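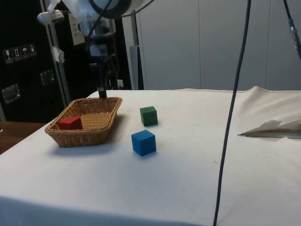

My mediation day, and what I would do differently

I promised some of you that I would write this down when it was over. It is over now since August, but I needed time before I could think about it without getting the hot feeling in my neck. English is my third language, so please forgive me if some legal word is not at the correct place. I am not a lawyer. I am only a person who had a dispute with a contractor and who did not want to go to court.

The short story is like this. I rent a small unit in the Prydderch building, where I repair and sell sewing machines. Two winters ago I paid a company called Pranside to put a new floor and a partition wall. The wall was good. The floor began to lift at the joints after the first rainy month, and a customer caught her shoe on it. She was fine, thanks to God, but I was scared. I wrote to Pranside, they came once, they glued something, and it lifted again. Then I did not pay the last invoice, and they sent me a letter which said they would start a claim in small claims court. I answered that I would make a claim also. So we were both angry and both of us had a folder.

The person who told me about mediation was the woman at the legal information desk. I had thought mediation was for divorces. She explained that it is possible for nearly any disagreement about money or work, and that our court would in any case send us to a settlement meeting before a trial. If we went to a private mediator first, we could choose the person and the day. I wrote to Pranside the same evening, and to my surprise they agreed after 13 days.

Choosing the mediator was harder than I expected. Each side may propose names, and all the websites look the same to me, with a grey suit and a list of associations. I asked every office the same questions by email. How much is the fee and who pays it? Is the preparation time included? Have you worked with building disputes? Can I bring a friend who is not a lawyer? Some offices answered in one line. One office did not answer the question about the fee until I had asked it again, and I crossed them off my list. In the end we both accepted Leen Nassar, who had done many disputes between tenants and tradespeople and who wrote to us in normal language.

The fee was divided in two equal parts. I know that in some cases the parties agree on another division, but I did not want to begin with an argument about this.

Before the day, each of us had to send a summary of the dispute. The maximum was 20 pages with the attachments. My first version was much too long, because I had put inside every email and every feeling. My neighbour at the Prydderch read it and said that she could not find the floor in it. So I started again. I wrote what was agreed, what was done, what went wrong, what I paid and what I asked for. The emails I put in order of date, and I threw away the ones where I was only complaining. It was painful to throw them away! Some of them were very well written.

I also got an opinion from another flooring company, Pusolus, about what it would cost to repair the damaged part. This was maybe the best thing I did. Until then I only had my own opinion, and Pranside only had theirs, and now there was a paper with a price from somebody who had no interest in our quarrel. 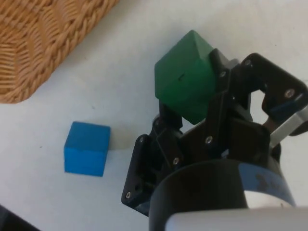
Fuseini Ankrah wrote to me, when I shared an early draft of this post, that I should say more clearly that a quote is not the same as an expert report, and that in a bigger case the other side would probably not accept it so easily. He has had the experience that people arrive with one quote and believe the matter is proven. I accept this correction. For our small amount it was enough to have a conversation about, but if your dispute is large, please ask a lawyer what kind of evidence you need.

Now the day itself. We met in an office on Rirnby Street, on the second floor, with bad coffee and a very good heater. There were three rooms. In the first one we all sat together at the beginning, and Ms. Nassar explained the rules. What we said there was confidential and could not be used later in court if we did not settle. She would not decide who was right. Anybody could ask for a break. Then we signed the agreement to mediate, which I had already read at home, slowly, with a dictionary. I recommend reading it at home. When you sit in front of the other party, you do not want to be the one who needs more time, even if you have the full right to it.

After this each side could speak. I had prepared a speech and I read it from the paper. My voice was shaking at the start. The owner of Pranside listened and wrote notes, and when it was his turn he said that the moisture in the building was a problem which he had told me about. This was new for me. I wanted to interrupt, but I had been told to write down my reaction instead of saying it, so I wrote it down in my own language, with some words that I will not translate here.

Then we went to separate rooms, and this is the part that takes the time. The mediator goes from one room to the other. You wait. You eat a biscuit. You look at your folder again and it contains the same things. I had imagined that she would carry only numbers, like a waiter, but most of the time she was asking me questions. What will it cost you to close the shop for a day for the trial? If the judge believes him about the moisture, what is left of your claim? What do you need for the floor to be safe? I did not like the second question at all. I slept badly the night after because of it, even though everything was already signed by then.

The moisture matter was solved in a way I would not have found alone. Pranside had sent me an email with a reading from the concrete, and the reading was in a table, without any explanation. He thought he had warned me. I thought he had sent me a table. When we came back together in the large room he said, quite quietly, that he could have phoned. I said that I could have asked what it was. It was not a big scene, we did not shake hands at that moment, but the air became different. 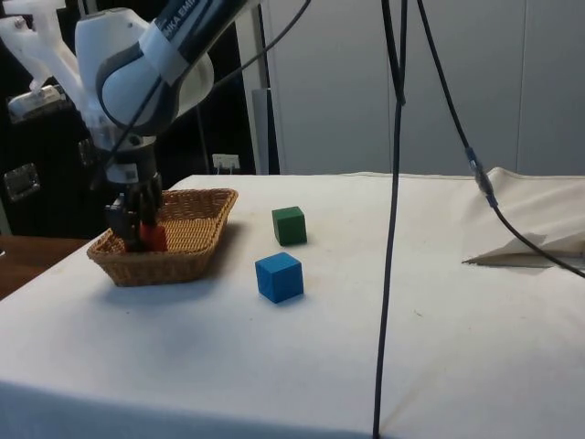 From there it went faster, though the final numbers still moved back and forth for a long time. The agreement we signed had three points that matter. Pranside reduced the last invoice by 76 percent. I hired my own installer for the damaged area, so that I would not need to have them back in the shop – this was important to me, perhaps more than the money. And both of us let go of our claims, in writing, with a payment date. I had to pay my part in 14 days and I paid it the next morning, because I wanted it to be out of my head.

Was it the result I wanted? No. In my first letter I had asked for the full invoice to be cancelled and for the repair to be paid also. If I calculate only with money, including the fee for the mediator, I am a little bit below what I hoped for and far above what I feared. The floor is flat now. I walk on it in my socks sometimes in the evening, only to check.

Some practical things, for those who wrote to me asking.

Bring food. Our day was planned until early afternoon and we finished when it was nearly dark.

Ask before the day who will come from the other side, and whether that person may sign. If the person must first telephone a boss, you can lose hours.

Decide your lowest number at home and write it on a paper, but be ready to look at it again if you learn something new. I changed mine one time, after the moisture table, and I think it was correct to change it.

If English is not your first language, tell the mediator at the beginning. I was ashamed to do it, but Ms. Nassar simply spoke a bit slower to everyone, and she let me read each paragraph of the settlement aloud before signing. At one place I did not understand the word "release", and she stopped and told me I could call the legal desk to ask what it meant for me, as she could not give advice to one side. I called. They picked up after a while, and everyone waited with patience, also the owner of Pranside.

Check if there are limits for how long you may wait before you start a claim in court. Mediation does not always stop this clock. In my case there was enough time left, but I only learned afterwards that I should have checked it first.

And keep a copy of the signed agreement in a place where you can find it. Mine is in the drawer with the bobbins, in a plastic sleeve, together with the receipt from the bank. The landlord of the building has asked me for the moisture table, by the way, and I have sent it to him with an explanation on top. He has not replied yet. If he does, I will add it to this post.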